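Kistell Hand-Guiding Kit

The Kistell is our handle and wrist camera set for anyone who would sooner show an arm a job than type it all out. You take hold of the handle, walk the gripper through the task at your own pace, and every move is stored alongside the wrist view – we've grown very fond of starting people off with plain white blocks on a gray surface. 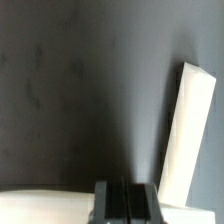
How many times do I have to show it the same task?
Most simple stacking jobs need 9 good run-throughs, and fussier ones take more.

If you'd prefer to stay in your chair, the Galbraith remote plugs into the same port and saves to the same files, so you can switch halfway through a morning and lose nothing at all. Storage holds 500 run-throughs before you need to copy them off.

Kit price $1,729, or $2,000 with the remote. Write to Hanne Bergmann at Vinbridge about spare handles – she's lovely and answers quickly.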